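Which oil for a shelf, and how many coats?

bratenwood
October 10, 2018
Hello all. I moved to a flat in Markside this year and I want to treat some pine boards before winter. In the shop they offered me two products, Prumeck hard oil and Clidska wax. The seller said that both are good, and this did not help me so much. The boards are 132 cm long and will carry books and small things. Which one would you take? Please excuse my English.

tallgrass_9
Oil. Wax on pine looks nice for one month and then every cup leaves a ring. Two thin coats, sand lightly between them, wait a full day.

oldhinge
I disagree with tallgrass. For books you don't need oil. Nobody puts wet cups between books. I waxed all my shelves in the hall and I only renew them when they look dull. Oil also made my pine very yellow, and my wife did not forgive me yet.

bratenwood
Thank you both. The yellow is what I am afraid of. I like when the wood stays light brown and you can still see a little grain, and I want to keep a plain wall behind it, in a gray that goes a bit to mauve.

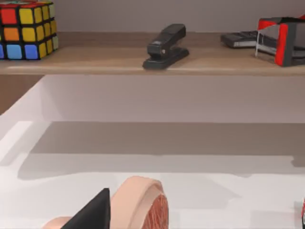
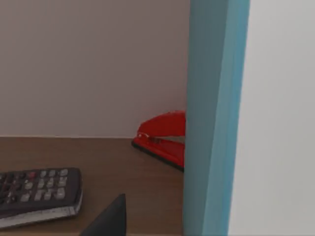 tallgrass_9: with a gray like that I would still say oil, but buy the one with white pigment. Prumeck sells it in a small can. Try it first on the underside of the board.

oldhinge
The pigment one is fine, I admit it. But it costs 41 for the small can where I live, and the wax is 30 and lasts longer. For one shelf it is a lot of money.

mossandnail
Can I ask how the boards will be fixed? At 132 cm with books I would be more worried about bending than about color. Mine is a Bråten board, quite thick, and it still went down in the middle until I added a third bracket.

bratenwood
I planned 2 brackets. Now I am not so sure. The wall is plaster on brick.

mossandnail
Then put three. Brick holds well if you use long plugs.

tallgrass_9
Yes, three. And oil the back edge too, people always forget it.

oldhinge
Or wax it.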